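Journal > Odds and Ends > The Birthday Book

The Birthday Book

Last updated: Tuesday, January 25, 2022

My aunt Pauline Wainwright kept a birthday book by the kitchen phone for most of her life. If you have never seen one, it is a small hardback with a space for every day of the year, and a line or two of print at the top of each space, usually a quotation or the name of somebody famous who was born that day. You write in your own people underneath. Hers came to me when she moved, along with the phone table.

I started going through it over the holidays with the idea of copying the family birthdays onto my own calendar. That should have taken an evening. It has now taken most of January and I am not finished.

The first problem is that she only wrote first names for people she knew well and full names for people she didn't. So the dentist is easy to identify and my own cousins are not. There are three Margarets. One of them is certainly her sister-in-law, and one must be the Margaret who lived across the road on Eberhard Street, but I have no idea which is which, and the third could be anybody. I wrote to Pauline and asked. She wrote back that all three were lovely and that I should send a card to each.

The second problem is the years. She put the year of birth for babies, which makes sense, and left it off for adults, which I suppose was polite. This means I know to the day when a second cousin in Ohio was born but can't say within ten years how old my uncle would be now. I have been filling in the missing years in pencil where I can find them.
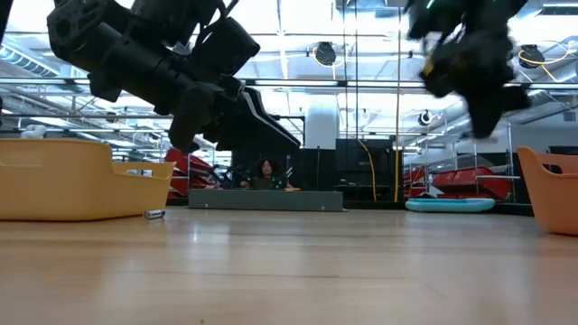
Two robot arms, the one on the right blurred.

The printed part of the book is interesting too. The publisher was a small press called Brerumari, which I had never heard of, and there is no date on the title page. Each day gets one well-known person and one only. From what I can tell, the editor liked poets, generals and bishops, in that order. My own day has a hymn writer. My brother's has an admiral, and he has been pleased about that ever since I told him.

I wondered how many of these printed names I would recognize and went through March with a cup of coffee to see. The answer is not many. Some of them must have been household names when the book was put together, because the editor gives no explanation at all, only a surname and sometimes an initial. I looked a few up. One turned out to be a minor playwright whose plays are no longer performed as far as I could find. Another was a botanist. Two I could not identify with any confidence, and one I am fairly sure is printed under the wrong day. The encyclopedia at our library has him born in the fall.

That last one led me off on a side trip. I had always assumed that famous people's birthdays were settled facts, but for anyone born before regular record keeping you often have only a baptism to go by, and the birthday is somebody's guess at a few days earlier. Then there is the calendar change. A person born under the old calendar can have two perfectly good birthdays, and different books pick different ones. Kálmán Kocsis, who runs the history table at the library on Saturday mornings, told me his rule is to use whatever date the person used for himself, if there is a letter or a diary to show it. I thought that was sensible. It doesn't help with the hymn writer, who left neither.

I also found out that these books were printed in large numbers and were a common gift, mostly for girls. Plenty of them turn up for sale with all the names still in them. I saw one on Taltico listed as lot 1092, "some writing inside," and the seller had marked it down for that. I would have thought the writing was the best part. The photos showed a page from October with a whole family on it, mother, father and two of the children, all born in the same week. I didn't buy it, but I did go back and look at it more than once.
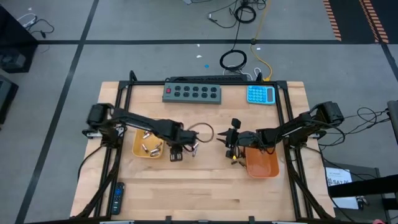 Back to Pauline's copy. Altogether there are 61 names written in, and I have matched all but a handful. Some were crossed out with a single line and a year next to it, and it took me longer than it should have to understand that those were the people who had died. She never crossed out my grandfather. His is the only entry in green ink, and she has underlined it — she says she doesn't remember doing that.

There are also some entries that aren't birthdays. On one day in June she wrote "boiler." On another it says "Issa Hakim, paid," and when I asked her about it she said he had bought her old car from her and that it was a good day. I left those in my copy. The space for February 29 has a pressed flower in it and no name.

Since starting this I have been asking people when their birthdays are, which I was never in the habit of doing. Maysoun Fakhoury at work shares a day with the admiral, so I passed that along to my brother too. Jad Awad next door has the same birthday as his father and his grandfather, and they have one cake for all of them and always have. He said that as a boy he thought it was the same for every family.

What I still need to do:

Settle the Margarets, if they can be settled. My mother may know, and I am seeing her on Sunday.

Copy out November and December. Her handwriting is worse there, and the damp got into the last few pages, so I have been leaving them.

Decide whether to write my own people into the same book. There is room. My mother thinks I should, and that it's what the blank lines are for. My brother thinks I should buy a new one and leave hers alone. I have gotten as far as writing one name in pencil, lightly, for the baby born 4 weeks ago, and I put the year.

If anyone reading has another Brerumari birthday book, I would like to know who yours gives for the second week of March. Mine has a stain over two of the names and I can only read the first letters, a T and what looks like a W.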